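Looking after the plate-and-fruit arm

Tips from the Ellery workshop page

The arm on our bench does one small job over and over. It works with plates and a piece of fruit, and the dish rack sits behind as the parking spot for the other plates. Most of the trouble we have had came from dirt, cables and a wandering plate. What follows is how we keep it going.

Before you start

Press the stop button and wait for the arm to settle before you put your hands near the fingers. Turn off the power at the wall if you are going to touch a cable or undo a screw.

Cleaning the lens

Use a dry microfibre cloth, the sort sold for glasses. Paper towel scratches. Wipe from the middle out, once, then fold to a clean part of the cloth and wipe again. Don't spray anything at the wrist. If there is a greasy mark, dampen the corner of the cloth with a little water and dry it straight away.
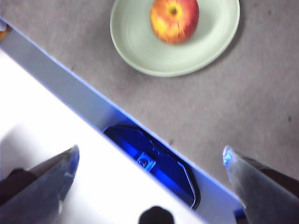
Check the fingers while you are down there. Apple skin leaves a waxy film and the grip gets worse bit by bit, so you may not notice until fruit starts slipping. Warm water with one drop of dish soap on a cloth takes it off. Let the fingers dry for 18 minutes before running the arm.

Laying out the bench

Put the black rack down first and the flat plate in front of it. Leave enough room that the open fingers can come down beside the fruit without knocking a plate. We chalk a small tick on the grey surface at the plate's edge and brush it off at the end of the day. Matte plates are easier to work with than shiny ones under our lights.

Stand the spare plates well down in the slots. A plate perched on top of a divider will drop when the bench is bumped.

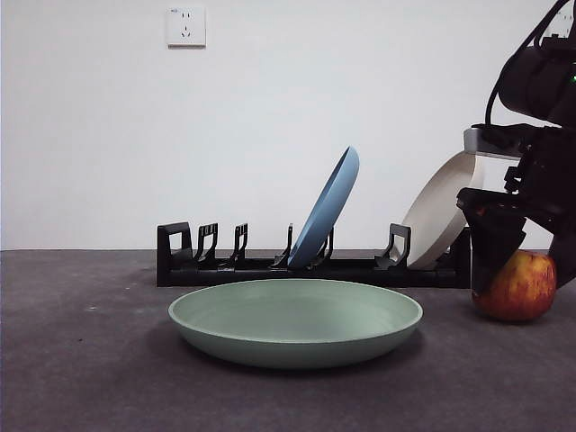

Cables need slack at the top joint. Move the arm by hand through its full reach with the power off, and watch the loops as it goes. If one pulls tight, loosen the tie and give it another 3 centimetres. We use the Jitberg hook-and-loop ties, which come off without cutters.

Screws and settings

Go over the finger screws every 2 weeks. Snug is enough. Write the date on a strip of masking tape and stick it inside the cupboard door.

The Plurkia controller shows code 787 when a finger fails to close all the way. Clean the fingers, check for crumbs in the slide, then clear the code and try a slow run. If it comes back, re-zero the gripper from the Nodska menu with nothing between the fingers.

Do the first run after any repair at the slowest speed, with one hand by the stop button.

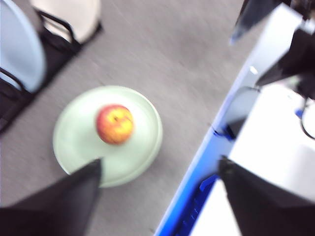 Apple on the green plate, seen from the wrist.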